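当サイトではクッキーを使用しています。閲覧を続けると同意したものとみなします。[同意する]

フロドゥルハム広場 屋外舗装・車止め 点検表(6月、午前の部)
記入:アンネリース・クイペルス
管理番号 2501

1. 舗装板のがたつき 【良】
端から端まで踏んで歩きました。浮きなし!去年あれだけ鳴っていた南側も、今回はまったく音がしません。気持ちいい!

2. 目地の幅と欠け 【要観察】
補修済みの箇所はきれいに持っています。ラリックスの目地材、色のなじみ方がすばらしいです。ただ排水口寄りの一本に細い割れがあり、長さ50ミリ。次回も同じ場所を測ってください。

3. つまずきの原因になる段差 【良】
基準内。縁石の手前も定規を当てて確認済み。

4. 車止めのぐらつき 【良、1本のみ再確認】
手で押して確かめる、毎回いちばん楽しみな項目です。29番だけわずかに動く感じがあったので、ファンホーヴェに締め直しを頼みました。

5. 清掃状態 【良】
大きなごみなし。小石や砂粒は見つけたら掃いておくこと。

6. 照り返し 【要観察】
晴れた日は舗装がとにかく白い!段の縁が見えにくくなるので、縁の塗り直しを提案します。

明るい石の広場と、その奥に並ぶ低い車止め

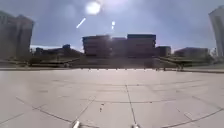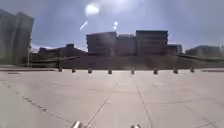
7. 階段とスロープの手すり 【未実施】
午後に回します。滑り止めテープの在庫は200枚、フロンドホルム倉庫の入口側の棚にあります。貼り替えるときは古い糊を必ず全部はがしてください。上から重ねると角がすぐめくれます(前に私がやりました…)。

8. 雨の日の水たまり 【未実施】
次に降ったらすぐ見に行きます。長靴は用意済み!一緒に回りたい方は、事務所の黒板に名前を書いておいてください。

コメント 2件 シェア 29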